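How Robots Learn to Tidy Up

Picking up a small plastic case is easy for you. Your eyes find it, your fingers close, and you squeeze just hard enough. A robot has to learn each of those things.

At the Grewal lab, a team led by Jocelyn Campbell wants robots to learn by copying people. The people don't wear special gloves or push buttons on a remote control. They hold a gripper, a tool with two black fingers that open and close, and do the job with it by hand. A camera on the gripper records what the gripper sees.

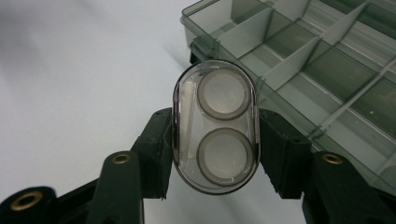

A clear plastic case held between the two fingers of a gripper. The open box next to it has compartments for sorting things.

Each recording of a job is called a demonstration. The computer studies many demonstrations and looks for patterns. When the case is on the left, which way did the gripper move? How close was it when the fingers began to shut?

See-through objects are hard for computers. A red block stands out on a white table, but clear plastic lets the color of the table show through. Often the best clues are a bright line on the rim or a shadow underneath. Small things are hard too – if the fingers are a little too far to one side, they can miss.

Two Grippers, One Table
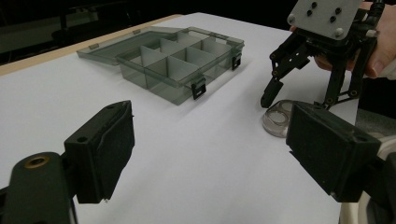 By Sylvie Doucette
Kids' Science Pages, 5 September 2018

Some jobs need two hands, so the team also records with two grippers. A camera on one gripper can see the other one working across the table. This helps the computer learn where both "hands" are.

The team wanted to know how many demonstrations a robot needs. They trained it first with 50 fewer than they had, using 200 of their 250 recordings. Then they trained it again with all of them. The robot got better at picking up clear objects, but it still made mistakes when the light in the room changed.

"More practice helped," says Aba Amissah, who ran the tests. "Practice in different kinds of light should help more."

The next set of recordings begins in December.

Words to Know

Gripper: the part of a robot that holds things.
Demonstration: a recording of a person doing a job, used to teach a robot.
Compartment: a small space inside a box, with walls around it.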